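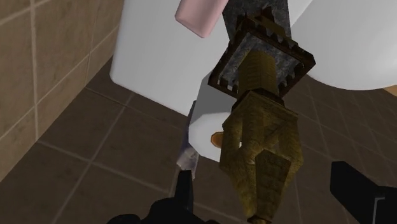

Chapter 9

Demonstration by Teleoperation and by Hand Guiding

9.1 Scope of the chapter

Chapters 2 through 8 treated motion as something a programmer writes down. The present chapter treats motion as something an operator shows. A demonstration is a recorded run of a task, produced by a person, from which a controller is later derived. The record holds joint positions, gripper width, the pose of the tool, and one or more image streams, all stamped against a single clock.

Two methods are covered. In hand guiding, the operator takes hold of the arm and moves it while the motors cancel the effect of gravity. In teleoperation, the operator moves an input device and the arm follows. The two methods yield records in the same format, and readers often assume they can be mixed freely. Section 9.6 shows why this is unsafe without a correction for timing.

9.2 Terms

Episode. One demonstration, from the reset state to the end signal.

Reset state. The arrangement of arm and objects at the first time step. In a simulator it is fixed by a seed value stored with the episode.

Leader and follower. The device moved by the operator and the arm that copies it. Some older texts use other names for this pair.

Clutch. A button or pedal that disconnects the leader from the follower, so the operator can reposition the hand without moving the arm.

Wrist view and scene view. Images from a camera that travels with the gripper, and images from a camera fixed in the room.

9.3 The running task

The exercises use one task family throughout, taken from the Kunenow set. A seven-joint arm with a parallel gripper is mounted beside a toilet in a small tiled bathroom, and the objects to be moved are placed on the lid of the tank. The operator grasps one named object, lifts it clear of its neighbors, and carries it to a goal pose. All episodes are simulated.

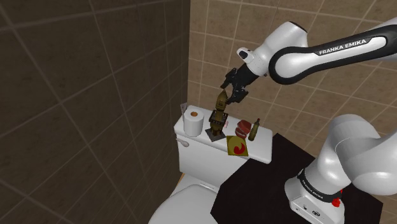

The tank lid is a useful work surface for teaching. It is narrow, it has a wall behind it, and a drop on the near side ends the episode. Tall objects demand a different approach from low ones. A tapered object grasped near its tip gives the fingers little surface to close on, and a small error in height can leave the fingers with nothing between them. Operators learn to descend further before closing. A flat card offers almost no side surface at all and is left to Section 9.8.

The standard assignment is 100 episodes per operator, recorded with the Jimmont input device at 16 samples per second. Episodes in which the clutch was held for more than 2 seconds are kept but flagged, as the pause appears in the record as a stationary arm and a learner will copy it.

9.4 What the operator sees

A person guiding a real arm by hand looks wherever he or she likes. A remote operator sees only what the cameras deliver. The wrist view gives fine detail between the fingers but loses the layout of the room, and once an object is held, it may hide much of what lies beyond. The scene view keeps the layout but gives poor depth along its own line of sight — the direction in which most missed grasps occur.

The Lakatos protocol, used in the exercises, requires both views on the operator's display and in the record. A learner trained on images that the operator never saw may be asked to explain actions from the wrong evidence. The reverse fault is worse: if the operator used a view that was not stored, part of the reason for each action is missing and no amount of training will restore it.

9.5 Preparation for the exercises

Install the Drarkness player and load the sample episodes. The reader should be able to step through an episode, plot gripper width against time, and mark the sample at which the fingers begin to close. Mark it by eye from the wrist view first, then from the plot. Record both values. The difference between them is the starting point for Section 9.6.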